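Bon. Billet écrit vite, entre deux lessives, parce que j'avais promis la suite pour avril et qu'avril est bien entamé.

Rappel pour ceux qui arrivent : j'ai récupéré les cartes postales de ma tante Odile. Toutes. 2 342, comptées deux fois, la deuxième fois avec un résultat différent, troisième fois pareil que la première, donc on garde ça. Elle ne collectionnait pas au sens noble. Elle gardait. Celles qu'on lui envoyait, celles qu'elle achetait sans les envoyer, celles des autres quand les autres vidaient un grenier. Mer, montagne, chats en bonnet, casinos, viaducs. Beaucoup de viaducs.

Le mois dernier j'en étais au tri par pays. Abandonné. Explication plus bas.

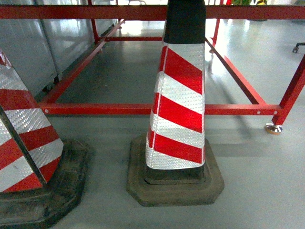 Club de cartophilie de Trastevby – le carnet des membres

Donc, le tri par pays. Sur le papier c'est évident. Sauf que la moitié des cartes ont été achetées quelque part et postées d'ailleurs, trois semaines plus tard, une fois rentré, avec un timbre qui n'a rien à voir. Une vue du lac de Garde postée de Dijon, vous la mettez où ? Moi je l'ai mise en Italie, puis en France, puis sur la pile « à voir ». La pile « à voir » est devenue la plus haute de la table. J'ai tout remélangé un soir vers 23 h, énervée, et le lendemain j'ai regretté évidement.

Deuxième essai, par date. Là il faut lire les cachets. Les cachets, quand ils sont bien frappés, c'est un bonheur. Mais ils tombent une fois sur deux pile dans le dessin du timbre, sur du bleu foncé, et on se retrouve à pencher la carte sous la lampe dans tous les sens comme si on voulait lui faire avouer quelque chose. J'ai une loupe de couturière. Ça marche pour le mois, pour l'année c'est la loterie.

Troisième essai, celui que je garde : par correspondant. Qui écrit à qui. Les images, tant pis, on s'en fiche un peu (pardon aux puristes du club, je sais, je sais). Ce qui m'intéresse depuis le début c'est l'écriture au dos. Et là d'un coup ça se range presque tout seul. Les écritures, on les reconnaît très vite, à dix cartes près c'est comme des voix au téléphone.

Les gros paquets pour l'instant :

Marthe, la voisine du dessous quand Odile habitait rue des Tanneurs. Toujours la même formule, « temps superbe, bonne table ». Même quand la carte est à moitié gondolée de pluie.

Les cousins du Nord, qui signent à quatre mains et où chacun ajoute une ligne en travers, puis dans la marge, puis par-dessus l'adresse. Illisible. Je les adore.

Un certain Rogelio Abella. Ah, celui-là.

Rogelio Abella écrit à ma tante pendant des années. Six cartes par an, pas une de plus, parfois une de moins. Espagnol appliqué au début, français de plus en plus souple ensuite, et toujours une petite question à la fin. « Et votre toit ? » « Et le piano ? » On n'a jamais les réponses, forcément, les réponses sont parties chez lui. Maman ne connaît pas ce nom. Mon oncle dit « peut-être quelqu'un du chemin de fer », mais mon oncle dit ça de tout le monde. Les cartes sont des vues de gares, pour la plupart, ce qui ne prouve rien. Des gares et une fois un hippopotame.

J'ai lu la question sur le piano un dimanche soir – enfin un soir, bref – et j'ai dû m'arrêter. Odile n'avait pas de piano. Pas que je sache. Il y avait bien une trace sur le parquet du salon, un rectangle plus clair, et personne dans la famille n'a jamais posé la question tout haut.
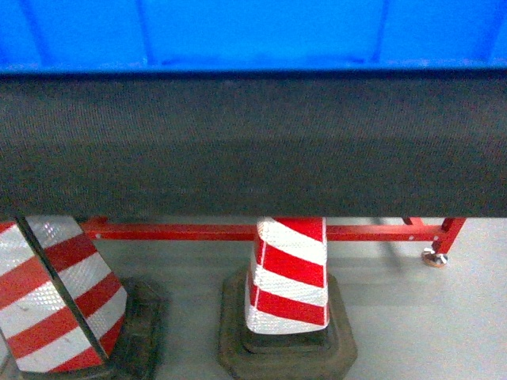

Et comme je suis incapable de laisser une question en l'air, j'ai ressorti les agendas. Elle les avait gardés aussi, évidemment. Petits, à couverture molle, remplis de rendez-vous chez le dentiste et de prix de la viande. Aucun Rogelio. Par contre un « accordeur, 16 h » souligné deux fois. Un accordeur ! Donc piano. Donc il savait, pour le piano, et nous non.

Je ne vais pas en faire un roman. Mais j'avoue que depuis je trie plus lentement, je lis tout.

Côté pratique, parce qu'on me l'a demandé par mail et que je réponds mal aux mails :

Je note au crayon gras, jamais au stylo, et jamais sur la carte elle-même, sur une bandelette de papier glissée derrière. Les notes, je les prends façon Cornell, colonne étroite à gauche pour le nom et la date supposée, colonne large pour ce que dit la carte, et en bas de page ce que je n'ai pas compris. Le bas de page est plein. J'avais pris cette manie à la fac et je ne l'ai jamais perdue, elle sert enfin à quelque chose.

Pour les pochettes, j'ai testé deux formats chez Sarnska. Le plus grand bâille, la carte se promène. Le plus petit est trop juste pour les cartes à bords dentelés, on abîme les dents en poussant. J'ai pris le grand et je rajoute un carton. C'est moche mais ça tient.

Pour la base de données, j'utilise le tableur que Nnaji nous a préparé au club, avec les colonnes déjà faites. J'ai supprimé « éditeur » et « numéro de série » (re-pardon) et j'ai ajouté « ton ». Oui, ton. Joyeux, pressé, fâché, poli. C'est subjectif, c'est ma colonne préférée. Marthe est à « poli » du début à la fin sauf une carte de Royan où elle est carrément à « fâché », sans un mot d'explication, juste l'heure du train et sa signature sans le prénom.
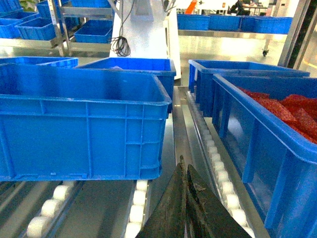

Ce que je fais des doubles

Question qui revient. Il y en a un bon tas, surtout des cartes vierges achetées par lots. Un viaduc en onze exemplaires, je n'invente rien. Je ne vends pas. J'en ai apporté à la dernière réunion, on s'est servis, il en reste. Si vous êtes du coin, passez, prenez. Si vous n'êtes pas du coin je peux en envoyer, par la poste, écrites si vous voulez. J'aime bien l'idée qu'elles partent pour de vrai, cinquante ans après.

J'en ai d'ailleurs envoyé une à l'adresse d'expéditeur de Rogelio Abella. Celle qui figure sur la dernière carte, une rue à Gijón avec un numéro et un étage. Je sais. Aucune chance. J'ai mis quand même mon adresse au dos, j'ai écrit trois lignes, j'ai raturé la deuxième, et à la fin j'ai ajouté « Et chez vous, le toit ? » et je l'ai postée avant de réfléchir.

Pas de réponse à ce jour. Compter jusqu'à six semaines m'a dit la dame du guichet, qui avait l'air de trouver ça très raisonnable.

En attendant j'attaque les cartes sans texte, celles avec juste une signature. C'est plus triste que prévu. Ou plus reposant, ça dépend des soirs. Il y en a de ma mère, jeune, qui signe avec un grand soleil à la place du point sur le i. Elle ne se souvenait pas. Elle l'a refait devant moi sur l'enveloppe d'EDF, du premier coup, le même soleil.
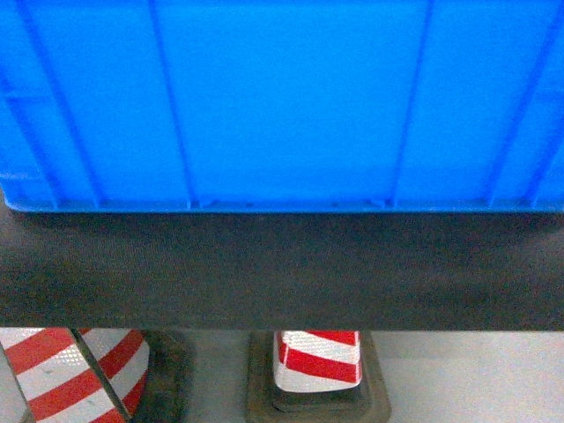
Caisse en plastique bleu, vue par un long côté.

Encore deux choses et je file, la machine a fini de tourner.

Un, la colle des vieux albums. Celles qui étaient collées aux quatre coins, je n'y touche plus. J'en ai déchiré une en voulant lire le dos, un bord de mer colorisé, et j'ai encore honte. Si quelqu'un a une méthode douce, à sec de préférence, je prends. Ne me parlez pas de vapeur, j'ai essayé la vapeur sur un chat en bonnet et le bonnet est parti.

Deux, la prochaine réunion : je n'ai pas la date, elle sera sur la page du club. J'apporte les cousins du Nord, il me faut des yeux frais pour les marges. Il y a un mot qui revient sur au moins dix cartes, ça commence par « br », ça finit par « ette », ce n'est ni brouette ni brochette. Apportez vos loupes. Et du gâteau, la dernière fois on en a manqué.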